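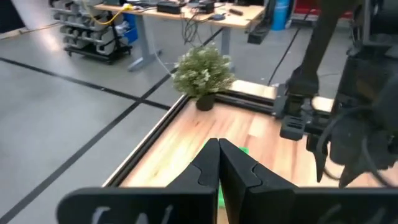

Dormont Dance Theatre: technical and staffing notes for the autumn season

Rehearsals for the revival of Vondholm begin in October. Radwa Hamdy has been engaged as rehearsal director and will reconstruct the second act from the notation score and a single-camera archive recording. The score is complete except for 12 bars in the quarry section, where the notator left floor plans but no arm detail. Hamdy will set those bars from the recording. Any material that can't be read from either source will be marked in the rehearsal copy and referred to the choreographer, Maricica Radu, for a decision.

Radu made the work for a flat stage with a depth of 12 metres. The Ustmont Playhouse stage is shallower and has a slight rake, so the travelling diagonals in the first and fourth sections have been re-plotted. Spacing marks will be laid at one-metre intervals from centre, in white for the revival and yellow for the matinee program. Dancers who learned the earlier version should work from the new floor plans, which are posted outside Studio B. The old plans have been withdrawn.

Running time is 53 minutes without interval. The Ševčík quartet arrangement has been retained and will be played live from the stage-left box. Tempo markings are those of the parts – not the archive recording, which runs slower in the closing section. A rehearsal track at the marked tempi has been prepared by Ramil Aquino and is available from the music office. Please don't circulate it outside the company.

Casting for the revival is by internal call in the first instance. Company members wishing to be seen for the Surveyor or either of the Sisters should give their names to Milagros Padilla by July 24, 2018. Callbacks will include partnering work, and knee pads are required. The ensemble will be filled from the current roster, with two covers drawn from the apprentice program. Apprentices on a cover contract are paid at the ensemble rate for every call they attend, including technical rehearsals.

Jayson Villanueva has completed the lighting transfer. The original plot used 153 cues, many of them manual follow-ons written for a board the company no longer owns. These have been consolidated where the timing allowed and the remainder are now called by the stage manager. The side booms stay at their original heights. Shin-level units on the prompt side have been moved one wing upstage to clear the Act Two entrance, and dancers using that entrance will need to re-learn the exit path in blackout. Time for this is set aside at the start of the first technical call.

Floor: the company's vinyl will travel to Ustmont and be laid over the house boards. Rosin is not permitted on it. Street shoes are not to be worn past the tape line at any time, including during the fit-up.

Touring parties are limited to 40 people, crew and musicians included. Requests to travel separately must be made in writing to the company office before contracts are issued. Per diems are unchanged from last season.

Contact the company office | © Dormont Dance Theatre | Back to top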